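# Visit Report: Open Day at the Guvix Lab, Drostdale

Course: Introduction to Automation
Group 3

## Purpose of the visit

Our group went to the February open day at Guvix in Drostdale. The assignment was to watch one working demonstration, write down how the task was set up, and compare it with what we had covered in class about gripping soft objects. We picked the textile station because the other groups had already signed up for the bin picking and the welding cell.

## The station

The textile station uses two arms working over one table. Each arm ends in a parallel gripper with two narrow fingers. The items are ordinary household textiles such as socks, cloths and towels. The staff call the sock task "Florkik," which is also the name of the software that plans the grasps.

In our lab exercises we only gripped wooden blocks and plastic bottles. A block keeps its shape when the fingers close. Fleece does not, so the gripper can end up with a lot of material or with almost none, and the outline the camera has to find is different every time the item is put down.

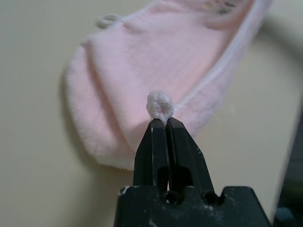 *Figure 1. Gripper fingers closed on a small white tuft, with the pink fleece sock behind.*

We asked how the system tells a good grasp from a poor one. The answer was that finger position alone is not enough with thin or fuzzy material, since the gap looks nearly the same with or without fabric in it. They compare it with the wrist camera view before the next move is allowed. The check is based on 158 stored grasps, and they plan to add more.

## Using both arms

The second part of the demonstration was about the sock opening. One gripper goes in with its fingers closed, and the other is there to take hold of the toe end. We were told that the closed fingers matter because open ones catch on the edge of the fabric.
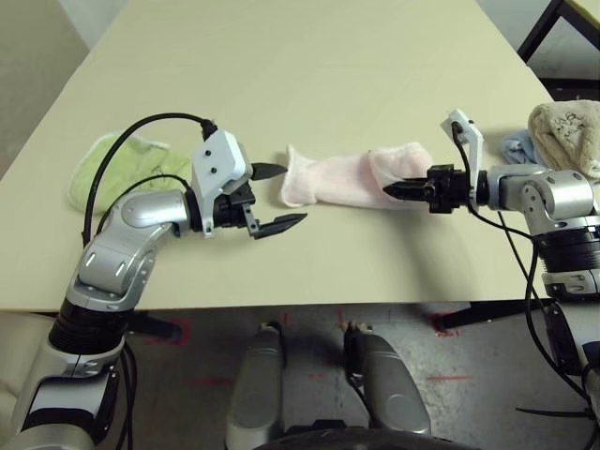 The two arms have to share the space over the table, and the planner keeps a minimum distance between them. According to the staff, this costs more time than the gripping does. A full run is allowed 27 seconds before it is stopped and counted as failed. Our textbook chapter (Lindqvist method, section 2) treats each arm separately and then adds a waiting rule. Guvix plans both together.

## What we would do differently

We should have brought a stopwatch and a prepared table for our notes. We wrote down the time limit but did not time the separate steps, so we cannot say how long the insertion takes compared with the rest. We also forgot to ask what the fingers are made of.

For the lab project we want to try one soft item with our own gripper. A thick sock is probably a better choice than a thin cloth to start with.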